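Gray-black scuffs on a pale wood table, do I have to sand the whole thing?

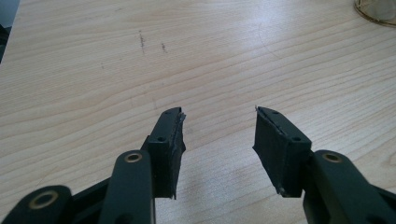 My sister-in-law handed down her kitchen table when she moved to Brullcombe and I've been babying it ever since, which makes this extra annoying. It's a light blond wood with a soft sheen to it, and I don't know what the finish is. She thought oil, my husband says varnish, neither of them would bet on it. What I do know is that I now have two dark marks on it, one a thin streak of grayish-black specks and the other a shorter cluster of the same sort of flecks a bit to the right. They disappear for me when I'm standing at the stove, but sit down to eat and they're all I see! I've tried dish soap and a damp cloth, then a tiny bit of white vinegar, and neither did a thing. The marks feel flat when I run a fingernail over them, I think, or maybe very slightly raised. Is there something I can do short of sanding the top? We have people coming on 2nd May and I'd rather not have a half-stripped table by then. I saw a product called Prasar paste at the hardware store but the can says nothing about light woods.

Posted by Tania Mollah

Mio Oshima
Put the vinegar away first of all, it can leave a dull patch on some finishes and you don't need a third problem.

You need to figure out whether the marks are sitting on the finish or down in the wood. "Maybe slightly raised" makes me hopeful. Rubber and dark plastic things leave stuff like that behind all the time (chair feet, the bottoms of appliances, you name it) and it mostly just rubs off if you use the right thing. I'd go in this order and stop as soon as something works:

A plain white pencil eraser, the soft kind. Rub gently along the grain, brush off the crumbs, look again. I got a whole row of marks off my desk this way and felt pretty silly about the money I'd spent on cleaners.

Then mineral spirits on a white cotton rag, but test underneath the table first and leave the test spot overnight. Dab, wipe with the grain, dry it off. Open a window, and lay the rag out flat outside to dry when you're done -- don't ball it up and toss it in the trash.

If there's still a shadow, very fine steel wool (0000) with a bit of paste wax, hardly any pressure. This one can change the sheen, so feather it out past the mark. On a table that light I'd do it in the evening with a lamp set low to one side. When bright light is washing over the top you can't see what you're doing to the shine.

If it's black all the way down in the grain it could be an iron stain, and that's a different job. Come back and say so.

Sekiguchi
just sand it. 252 grit or whatever they have. I did mine last October, took an afternoon

Mio Oshima
Please don't sand two little spots on a pale top with an unknown finish! You'll get two pale dips and then you really will be doing the whole table. Also if it's veneer you can go right through it -- look at the end grain before anyone gets sandpaper near it.

Tania Mollah
OK, eraser tonight. Looked underneath and there's a sticker that says Skanness and not much else, so no help on the finish. Will try the mineral spirits under there too and leave it till morning.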